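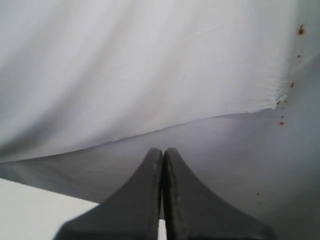
The **Limidura** is a tabletop robot cell developed by Isteda for handling trials with small household objects. It has one arm, a two-finger gripper and a small camera carried near the fingers. Finger alignment is checked through this camera with the gripper closed. The dark gray tips should meet at a thin seam that runs straight up from the bottom of the view, as they do under the hem of the white cloth. A seam that leans or opens toward the tips calls for realignment.

## Setup

The arm is installed beside a white table with a fabric backdrop hung behind it. Metal dishes reflect light from overhead lamps, so the lamps are diffused before the exposure is set.
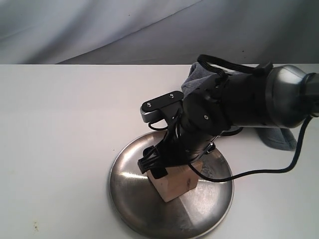 Cable slack is set next. The arm is moved by hand to its farthest working position, and the cable is adjusted until it no longer pulls at either end. Mounting screws are then tightened to the values in the Isteda service sheet. A configuration tool named Pal stores the camera settings and the zero position of each finger.

## Maintenance

The interval for inspecting the fingers is 500 operating hours. Both are replaced as a pair, part number 2570, when wear reaches the gripping face.

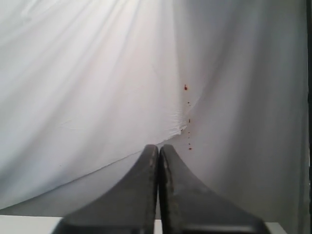
*Wrist camera view of the closed fingers in front of white fabric.*

Camera cleaning is done with the arm powered down and the lens facing the floor. Marks in the view are compared with a stored reference image to separate dirt on the lens from spots on the fabric. After cleaning, three test grasps are run, the last with a soft cloth. 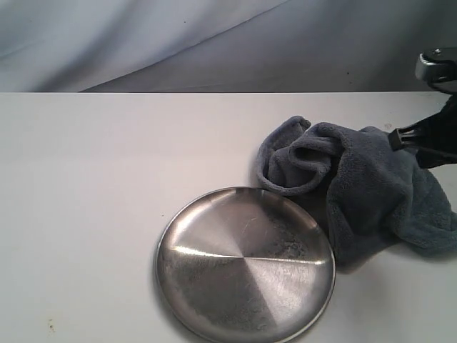
## Versions

The first version used the Flundimura controller. Cells numbered 1605 and above have a newer board and store finger offsets separately.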